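**Prikstead Airport to rename terminal approach road**

27/01/2023

Prikstead Airport has confirmed that the approach road between the Noltton roundabout and the main terminal will be renamed Mercado Way. The road is currently listed as Terminal Approach (West). The change takes effect in June, at the start of the summer timetable.

The name is taken from Mercado Air Services, the carrier that opened the first scheduled route from Prikstead and kept its engineering base on the north side of the airfield until its merger with another operator. The former base is now used for freight handling.

The road is 1,464 metres long and carries all public traffic to the terminal, the short-stay car park and the coach stands. It is owned and maintained by the airport company, so the renaming does not require a highways order. The local authority has been notified under the street naming procedure and has raised no objection. Postcodes in the terminal area will not change.

Five gantry signs will be replaced, along with the smaller direction signs at the car park entrances. The work will be carried out at night under single-lane closures. The speed limit will remain at 30 mph for the full length of the road. Existing sign posts and foundations will be kept where they pass inspection.
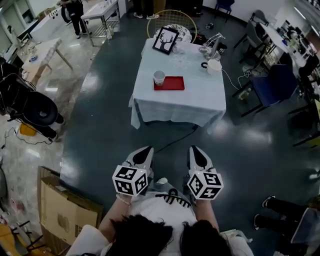 Both names will be shown on the gantry signs during the changeover period. The old name will appear in smaller lettering beneath the new one and will be covered once mapping suppliers have confirmed that their data has been updated. Drivers using older satellite navigation units may continue to see Terminal Approach (West) for some time after the change. Either name will bring them to the same place.

Bus and coach operators have been sent revised stop names. The stop now shown in timetables as Terminal Approach will become Mercado Way South. The stop outside arrivals keeps its present name. Service 5 between Herkden and the airport will run to its normal timetable while the signs are being changed, except on nights when the coach stands are closed, when it will set down at the long-stay car park. A connecting shuttle will meet each arrival.

Airlines, car hire firms and hotels that print the road name in customer information are asked to update their material before the June change. A data sheet giving the new address format, stop names and junction references is available from the airport's property department. Tenants do not need to amend their leases, as all agreements refer to plot numbers.

The cost of the new signs will be met from the airport's existing road maintenance budget. No change will be made to parking tariffs or drop-off charges as a result of the work.

A plan of the sign locations and the dates of the lane closures will be published on the airport website before work begins.

**Notes to editors**

The full name is Mercado Way, without a definite article. The abbreviation "Mercado Wy" will be used on lane markings only.

Media enquiries should be sent to the Prikstead Airport press office.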